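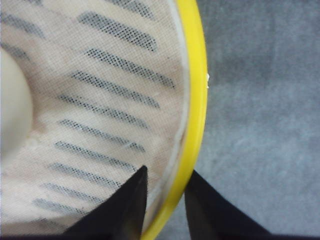

Trurklow Home Cooking Club - Members' Opinion Page
18 Aug 2018

Let people repair the things they cook with

Our club has a shelf of shared equipment that members can borrow for a week at a time. In July we went through it and set aside everything that was damaged. Most of it could be fixed by a person with glue, a screwdriver and a free hour. Very little of it could be fixed with a part bought from the company that made it. I think that is wrong, and I think cooks should complain about it more than they do.

Take the rice cooker. The lid hinge had snapped. The rest of the machine worked. I wrote to the seller and was told that lids are not sold separately, and that a new cooker costs 189 dollars. The hinge is a piece of plastic shorter than my thumb. A member filed one down from an old cutting board and it has held since, but most people would have put the whole thing out with the trash.

The usual answer is that parts are expensive to stock. I accept that for a company with hundreds of models. But much of the cost comes from changing the models so often. The blender jar from one year does not fit the base from the next, and the new one does not blend any better. If the shape had stayed the same, one jar would serve every owner.
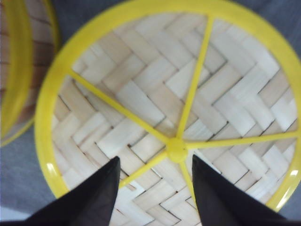

Older kinds of kitchen goods mostly avoid this problem. A cast iron pan has no parts to lose. A knife can be sharpened for decades. Basket goods wear out, but they wear slowly and where you can see it, and you can usually go on using them while you decide what to do. You are not locked out of your dinner by a dead circuit board.

I do not want to pretend that everything old is better. I like my electric kettle and would not go back to the stove. My point is about what happens in the fifth year, when the switch goes. There is a shop in Sturnmont that used to replace switches for 12 dollars. The owner told me he stopped taking in newer kettles when the bases started coming glued shut. He can open them - but he cannot close them again in a way he would trust near water.

So I would like three changes. Screws in place of glue wherever the cook has no safety reason to be kept out. Common parts sold for at least ten years. And the price of the most likely replacement part printed on the box, next to the wattage, where a buyer can compare it.
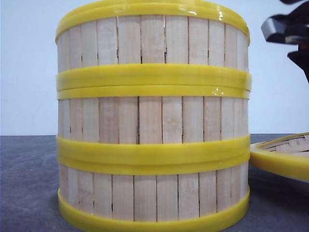
Bamboo steamer, three tiers.

The last of these would cost the makers almost nothing. When I bought my own stand mixer I had 305 dollars to spend and two models to pick from. I compared the bowls, the speeds and the colors. I did not think to ask about the gear that strips when the dough is too stiff, and it stripped in the second winter. The gear was 70 dollars with shipping. For the other model, I learned later, it would have been a good deal less.

Until the boxes change, members can ask in the store before they pay. Ask if the lid is sold alone. If the clerk does not know, ask them to find out. I have also started a notebook on the equipment shelf where anyone can write down what broke, what fixed it and where the part came from. Please use a pen that does not smear.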